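Course handout, unit 2: What the cell does to the shift

Wiltitz makes bathroom fittings at its Prestdale plant. Last March management showed the assembly line a simulated cell from Gotemix: one arm, one table, one fitting on a plate. The slides promised that people would be "freed for higher-value work." Keep that phrase in mind. It comes back in the readings, usually with no list of the work attached.
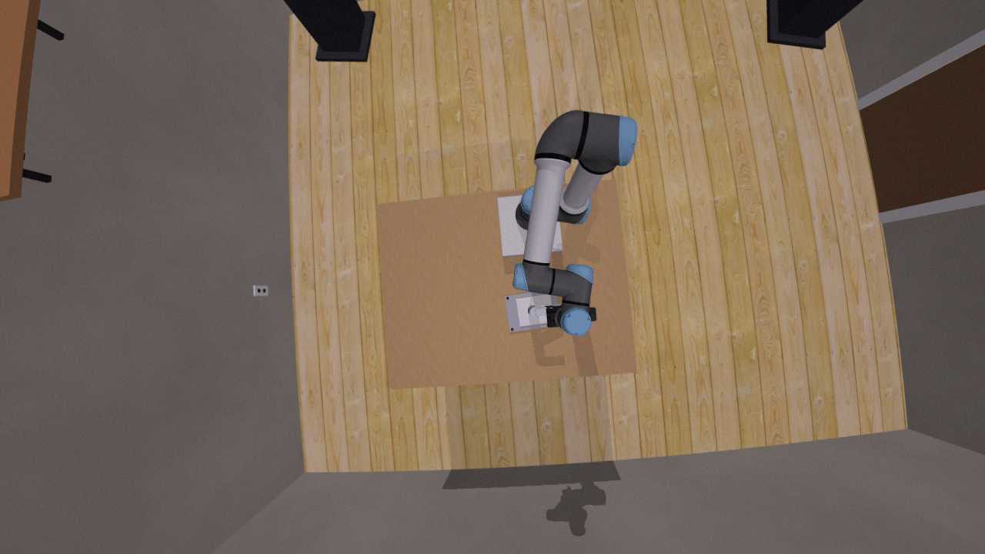 Eighteen people work the handle test station over two shifts. What they do takes seconds, and on paper it looks like a single motion. Ask them and you get a longer account -- they feel for grit, they notice a stiff lever, they set a bad one aside and tell the next bench.

None of that was in the task description given to the integrator. What was in it was a target of 180 fittings an hour.
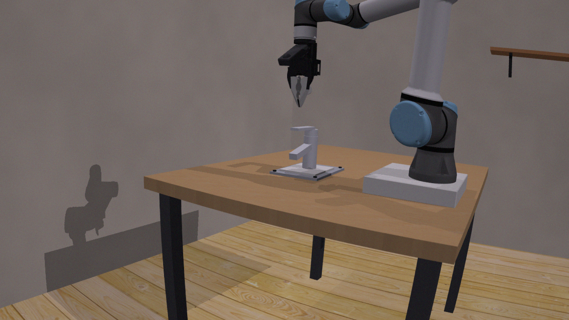 What to look for in the readings

Who wrote the task down, and had they ever done it? A simulation tests the task as written. If the writing is thin, a good result proves very little.

Where does the leftover work go? At Prestdale the plan moves two people to "cell support," a job with no pay grade yet. Clearing faults at 2 a.m. is work, whatever the slides call it.

Compare the Veloso case, where operators got 200 hours of paid training before anything was installed. I am not convinced it made them safer in their jobs, but they could at least argue with the vendor.

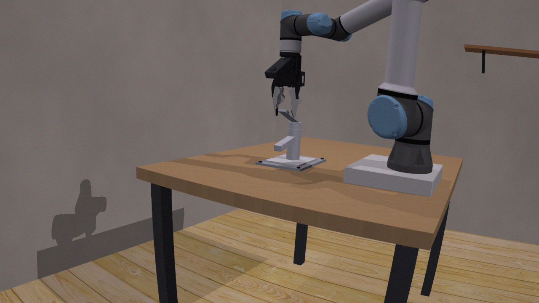 One operator on the late shift told us that she would gladly give up the handle test, since her wrist hurts by the end of the night, but that she wants to know what she will be doing instead before she signs anything.

For next session, bring one page on who should answer her, and by when.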